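Murkoneck-users list, June
From: Devendra Rajput

Poppy Tunstall wrote:
> The planner keeps picking the wrong fridge handle in the
> kitchen sim. I raised the sample limit to 4000 and it got
> slower and no smarter. Ideas?

Slower and no smarter – I've worked with planners like that for years. Your limit is fine. The trouble is the grasp scorer, which sees parallel vertical bars and loves them all equally.
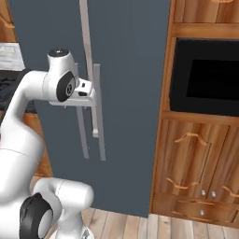

Pass the handle's link name in with the goal and the scorer stops guessing. On my branch that cut planning from 233 steps to almost nothing you'd complain about.

Counter grasps are a separate mess. For small things near a plate I set the approach to straight down and the clearance to 15 mm, and I leave the stools in the collision world, however tempting it is to delete them.

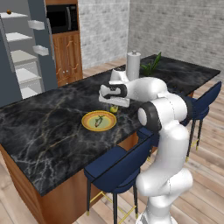
Does the link name survive a scene reload? Only if you set it after the reset call, as Katalin found out the long way.

Patch is on the Disora branch. Be kind to it.

Devendra

List contact: Freya Bunting | © Murkoneck | Back to top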